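Plan Documents and Member Tools
March 3, 2024 | By the Loka Benefits Desk
4 comments | 11 shares

Deductible tracker moves to daily updates

The deductible tracker in the Loka member portal now refreshes once a day. Until this release it drew on a weekly claims file, so a member who paid for a lab test on Monday could see an old balance until the following week. The new feed is supplied by Verko and loads overnight.

The tracker shows three values: the amount applied to the deductible, the amount left, and the date of the last claim counted. Pending claims are listed separately and do not change the balance. A claim moves out of pending when the plan has priced it and issued an explanation of benefits.
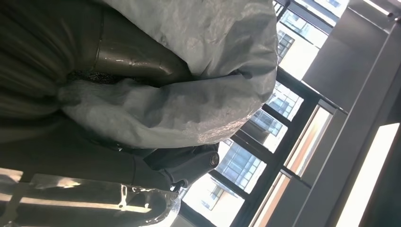 Does a copay count toward the deductible?

Under most Loka plans a copay counts toward the out-of-pocket maximum only. The two Maglaya plans apply specialist copays to both, and the tracker labels them that way.

Family coverage needs a separate note. Each person has an individual deductible, and the household has a combined one. Once the combined amount is met, the plan begins paying its share for everyone covered, including members who have no claims of their own. The old screen showed only the combined figure. The new one lists each person on a separate line, with up to 9 dependents per page.

After the deductible is met, the standard plan pays 80 percent of the allowed amount for in-network care. Out-of-network claims are tracked on a second tab and follow their own schedule.

Prior-year balances remain available as a PDF under Documents. Members who changed plans during November open enrollment will see both plans in the menu; select the current one before reading the balance. Paper statements continue on the quarterly cycle.

Related items
Reading an explanation of benefits
Prarkham pharmacy network: list of changes
Adding a dependent outside open enrollment
Maglaya plan summary, revised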